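Sollwood development kitchen, bench notebook
February
Entry by I. Leckie

Carrying on from the bloom work. Panned hazelnuts, milk shell, 2 parts shell to 1 part nut by weight. Mindow want the nut line in a matt finish as well as the polished one, and Gregor has said yes to them before asking us, so the polishing trials are parked and this is now the priority.

Starting point

Centres are the blanched hazelnuts from the Culside lot, dry roasted and cooled overnight on mesh. Precoated with gum arabic solution and dusted with cocoa. Precoat looked even except on the very small nuts, which had picked up too much powder and were tumbling as doubles. Sieved those out. Fiona asked whether we could leave the precoat off altogether, given that the shell holds without it on almonds. Tried that on a small charge. Oil came through on the stored pieces from the previous entry, visible as a darker ring where the nut sits closest to the surface. Precoat stays.

Charge to the pan 500 g of precoated centres. Small pan, the one with the dented lip. The big pan is still waiting for its bearing.

Chocolate is the house milk, untempered, held in the jacketed pot. Panning does its own crystallising if the air is right, which is the whole difficulty with this room in winter. The air handler brings in dry air but cannot hold a steady temperature when the loading door is open. Have asked dispatch to warn us. They have not warned us once.

Run A

Ladled the chocolate in thin. Pieces took the first engrossing coats cleanly. Cold air on between additions, off during. By the middle of the build the mass was climbing the wall of the pan and dropping in one lump instead of rolling. Slowed the pan down and it recovered, but the pieces had flats on them by then. Once a flat is there it fills in slowly and you spend more chocolate than the recipe allows.

Finished shell is lumpy. Matt, yes, but matt like a potato. Not sent to tasting.
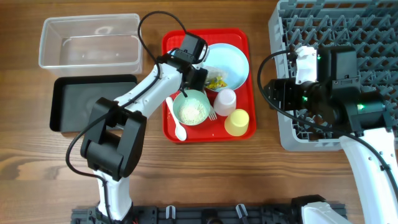
Tabletop with red serving tray, bowl of rice or grain and blue plate.

Run B

Same charge, same chocolate, pan slower from the start and smaller additions. Left the air on low throughout. Murdo's view is that we have been shocking the surface by switching from full air to none, and that the flats come from the skin setting while the underneath is still soft. That would fit with the way they deform under thumb pressure straight out of the pan and are firm a quarter of an hour later.

Run B rolled properly the whole way. Took longer, most of the morning and then on past lunch. Build was even. Cut six pieces in half on the slicer and the shell was close to the same thickness all round, with a slight thinning over the pointed end of the nut. Thinning at the point is normal for hazelnut and I don't propose to chase it.

Smoothing step: air off, lid on, let the friction warm it. This is where it went too far. The surface came up satin, not matt, and a few pieces had a proper shine where they had rubbed the bare steel. For the polished product this would be very good news. For Mindow it is wrong.

Notes on what matt means

Went back through Mindow's brief with Flora Gourlay. They say "soft, dry, like a river pebble", with no reference sample attached. Flora has a bag of a competitor's product that they apparently liked at the trade show. Under the lens it is a dusting, very fine, with no visible film. So they may be asking for a dusted finish and calling it matt. These are different products with different costs and different shelf behaviour. A dusted piece marks every other piece in the bag and makes the window film look dirty.

Flora to get a straight answer in writing. Until then I am running both.

Run C (dusted)

Took half of what was left from Run B after smoothing. Back into the pan, a mist of the thin gum, then a blend of icing sugar and cocoa sieved on by hand. The dust went on in patches at first. Pieces which had the shine refused it. A second mist evened it out, though the colour is then two tones: darker where the first dust got wet, paler over the top. From arm's length it reads as one colour. Close up it reads as a fault.

Tried the same with starch in the blend in place of some of the sugar. Better coverage, much better flow, and a dry mouthfeel that Fiona disliked at once. She compared it to licking an envelope. Will cut the starch back by half for the next one.

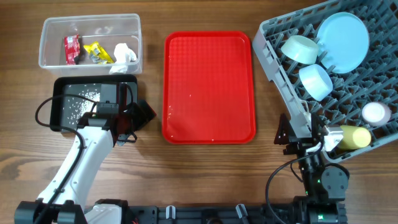 The other half of Run B went down the film route. Shellac-free sealant from the Innes range (no relation, and please stop asking), matt grade, applied at the supplier's lowest rate. Two applications with drying between. It dried dull, even, and clean to the touch. No transfer onto white card. Slight haze in the creases of the lumpier pieces, where the sealant had pooled. On a good round piece there is nothing to see.

Taste is the problem. There is a faint delay before the chocolate melts, a second or so, and with a thin milk shell you notice it. Murdo did not notice it. Gregor Matheson did not notice it either, but he ate his while on the telephone. Fiona and I both did. We will need a blind triangle test before anybody argues about it further.

Transfer check

Ten pieces of each finish in a clear pouch, shaken by hand, then tipped out.

Dusted, no starch: heavy marking inside the pouch, bare patches on the pieces.
Dusted, with starch: light marking, pieces still presentable.
Sealed: clean pouch, pieces unchanged.
Run B as smoothed, no finish: clean pouch, scuffs on the pieces that had the shine.

Shaking by hand is a poor test. We did have a proper vibration table, which went to the biscuit side and never came back. Murdo is going to ask for it.

Storage

Samples of all four laid down in the warm cabinet and the cool cabinet, lids on, labelled by run letter and finish. Also one tray of the sealed pieces left open in the corridor, which is a fair imitation of a shop. First look when the next batch of centres arrives.

Someone had put the almond retains on the shelf marked for hazelnut. Moved them back. The shelf labels are there for allergen control. If a label is missing, print a new one before putting anything down.

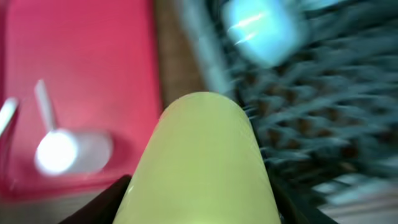 Held between the gripper fingers, with the pink-red surface to the left.

Cost and scale

Gregor wants a figure for the first order, which Mindow put at 2,000 pouches. Too early. The pan time alone on Run B would fill the small pan for longer than we have, and nothing here has been tried on the big pan. Wall climb will be worse at scale because the bed is deeper. I would want at least two full charges on the big pan before quoting, and that depends on the bearing.

What I can say is that the sealed version adds two drying steps, and that the dusted version adds a second cleaning of the pan and probably of the packing head as well. Packing will object to the dust. They objected to the cinnamon almonds.

Chocolate yield on Run B was good. Very little stuck to the pan, mostly a ring behind the lip where the dent is. Run A left a thick skin that had to be warmed off. Weighed neither, should have.

Humidity

The chart recorder in the panning room reads 70 per cent for the stretch after lunch and I don't believe it. At that level the dusted pieces would have gone tacky and they didn't. The probe hangs next to the wash-down hose and was most likely splashed. Have moved it to the opposite wall, above head height. Anyone comparing this entry with earlier ones should ignore the afternoon trace. The morning trace agrees with the hand-held meter and can be used.

To do

Repeat Run B with a shorter smoothing step. Stop as soon as the seams have gone, check every few minutes, lid half on.

Starch blend at half the level. Sieve finer. Apply in one go on a wetter mist and see if the two-tone goes.

Sealant: one application only. If the film holds up in the pouch, the melt delay might drop below what people can pick up.

Triangle test, sealed against unfinished, red light so that the surface can't be seen. Fiona to recruit. Not from the development kitchen, we all know too much.

Flora: written definition of matt from Mindow, plus a physical sample.

Murdo: vibration table, pan bearing, and a word with dispatch over the loading door.

Culside centres: ask for a tighter size grade. The small ones cost us time at the precoat and end up as waste. If they can't grade them we can, but then it goes in the price.

Added later, 4.30 pm. Looked at the sealed pieces again before closing up. Haze in the creases has faded on most of them. Two still show it. Kept those two separately in the cool cabinet, marked C-haze, although strictly they belong to B. Will correct the label in the morning.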